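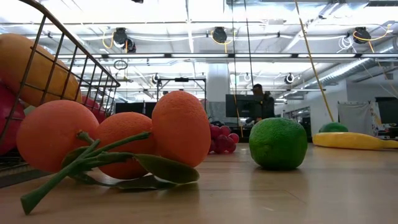
Budget for a second pick and place bench
Lamdale Makers Board > Equipment and buying

gkaplan
We've got the go-ahead to plan a second bench for fruit handling and I'm properly excited! Torn between the Stondeck arm with the soft fingers and two of the smaller Tokine ones for the same money. Has anyone run either day in, day out?

pebblemill
Stondeck, every time. We've had ours since April and it's a joy, so gentle on grapes. Put money aside for spare finger pads though, we got through 31 in our first term.

tansy_r
Can't agree, sorry. Two small arms means you're still working when one is off for repair. And bananas! A wide grip is no help if it can't come in low to the table.

pebblemill
Fair point on repairs, but then you're paying for 2 service plans. Have you priced that?

tansy_r
Yes, and it still came out ahead over 3 years. Only just, mind.

oldhand100
Whichever you pick, sort the power first. Overhead reels are brilliant, get more than you think you need.

gkaplan
Lovely stuff, thank you all. Reels are going on the list, and I'll ask Tokine for a loan unit before we commit. Can pebblemill tell me where you buy the pads?

Güven Kaplan

pebblemill
Straight from Stondeck, in bags of 100. Message me and I'll send you the part number.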